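Section 2: Planning Your Cell and Your Budget

Welcome back! If you have read Section 1, you already know which Flurkex arm kit you are looking at. Before you sign anything, we would love for you to spend a quiet hour with this section, a pencil, and a cup of something warm. Most of the calls our support desk gets in the first month are about things that were never put on the shopping list.

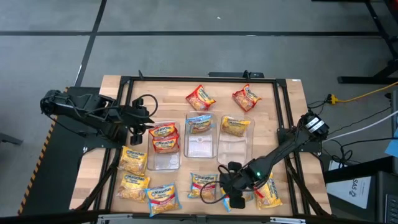
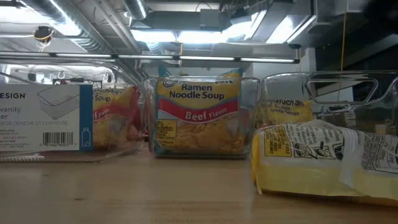

Figures 2-1 and 2-2. A two-arm sorting cell with clear plastic bins and ramen packets: the table and both arms (2-1), and the bins from close up (2-2).

2.1 Work out what you need

1. Write down the things you want handled, and be picky about it. "Groceries" is too wide. "Noodle packets in three flavors" is something you can plan for. Soft wrappers crinkle and shift when they are squeezed, so put a few of your own packets aside for the gripper trial in Section 4.

2. Decide on one arm or two. Two arms mounted on opposite sides of a table, as in Figure 2-1, can share the bins between them, but you will be paying for two mounts and two sets of cables as well. If you are still on the fence, buy one arm and a table long enough for a second (Taha Ouazzani in our planning office will happily talk this through with you, and he never rushes anyone off the phone).

3. Choose your containers early. Ordinary household bins do a fine job for a first project and cost very little. Get all of them at once and keep a spare, as stores change their stock and a bin with a different rim height means teaching your positions again.

Note: Clear bins let people see what is inside from the side, which is lovely for demonstrations. They also catch glare from overhead lights. If you plan to use a camera kit, set aside a little money for a lamp or a shade, and try your bins under your own lights before you order a whole stack of them.

4. Measure the room, table and all. Leave space to walk around the cell, and mark where people should stop.

CAUTION: Keep hands, sleeves and long hair outside the reach of the arms whenever power is on, even when the arms are holding still.

2.2 Put numbers to it

The figures below are in US dollars and come from our October price sheet. Your Badawi dealer may have a bundle that suits you better, so do ask.

Flurkex arm with gripper, each: 3,000
Fusteck table frame with rails and clamps: 1,688
Cable and power kit: 700
Plastic bins, set of three: 33

For a two-arm cell that comes to 8,421 before tax and shipping, with one of everything else on the list. The tabletop itself is not included, and plain joined wood planks are perfectly good if they are flat.

5. Copy the list onto your own sheet and add a line for floor tape, a line for extension cords, and a line for the items you will be practicing with. You will squash a few.

6. Add a line for time, too. Zawadi Mussa, who runs our Nikport training room, asks new owners to keep two full days free for mounting and cabling before anyone tries to pick up so much as a single packet.

CAUTION: Do not save money by stretching a short cable. Every cable on a moving arm needs enough slack to follow the arm through its full travel, and it should be routed so that it does not snag on a bin or get pinched by the gripper.

7. Check your wall outlets against the power table in Appendix B, then send us your finished sheet with the order form. Once we have confirmed the table size, go on to Section 3, Unpacking.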